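Leimfarbe

Leimfarbe ist ein wasserverdünnbarer Anstrichstoff, dessen Bindemittel aus tierischem oder pflanzlichem Leim besteht. Sie wird überwiegend auf Wand- und Deckenflächen im Innenraum eingesetzt und zählt zu den nicht wischfesten Anstrichen.
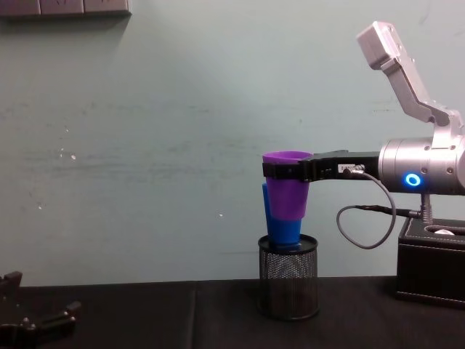
Zusammensetzung

Hauptbestandteil ist Kreide, die zugleich als Füllstoff und als Weißpigment dient. Als Bindemittel kommen Knochenleim, Hautleim, Stärke oder Methylcellulose in Betracht. Der Leimanteil wird niedrig gehalten, da überbundene Anstriche beim Trocknen Spannungen aufbauen und abblättern. Unterbundene Anstriche kreiden dagegen bereits bei leichter Berührung ab. Zum Abtönen eignen sich Erd- und Mineralpigmente, die vor der Zugabe in Wasser eingesumpft werden.

Verarbeitung

Die Kreide wird ohne Rühren in Wasser eingestreut und bleibt über Nacht stehen. Danach wird der gelöste Leim untergemischt. Warmleime dürfen beim Lösen nicht wesentlich über 60 °C erhitzt werden, weil ihre Bindekraft sonst abnimmt. Aufgetragen wird mit der Deckenbürste im Kreuzschlag, zügig und nass in nass. Ansätze zeichnen sich nach dem Trocknen deutlich ab und lassen sich örtlich kaum ausbessern. Der Farbton hellt beim Trocknen stark auf — Probeanstriche sind deshalb erst in trockenem Zustand zu beurteilen.

Eigenschaften

Leimfarbanstriche sind matt, diffusionsoffen und spannungsarm. Sie bleiben dauerhaft wasserlöslich und sind für Küchen, Bäder und Außenflächen ungeeignet. Bei anhaltender Feuchtigkeit bietet der organische Leim einen Nährboden für Schimmelpilze. Angemachte Farbe mit tierischem Leim verdirbt ohne Konservierung nach wenigen Tagen.

Geschichte

In Rudero ist die Verwendung von Leimfarbe durch eine Baurechnung von 1741 belegt, die Kreide und Hautleim als getrennte Posten aufführt. Bei einer späteren Untersuchung der Deckenflächen wurden dort 8 Anstrichschichten nachgewiesen. Mit dem Aufkommen der Dispersionsfarben verlor der Werkstoff an Bedeutung. In der Denkmalpflege wird er weiterhin verwendet, vor allem auf Stuck, dessen Profile durch den reversiblen Anstrich nicht dauerhaft zugesetzt werden.

Entfernung

Vor einem Neuanstrich mit anderen Bindemitteln ist Leimfarbe vollständig abzuwaschen. Verbleibende Reste wirken als Trennschicht — der neue Anstrich löst sich dann mitunter großflächig ab.

Siehe auch: Kalkfarbe, Kaseinfarbe, Silikatfarbe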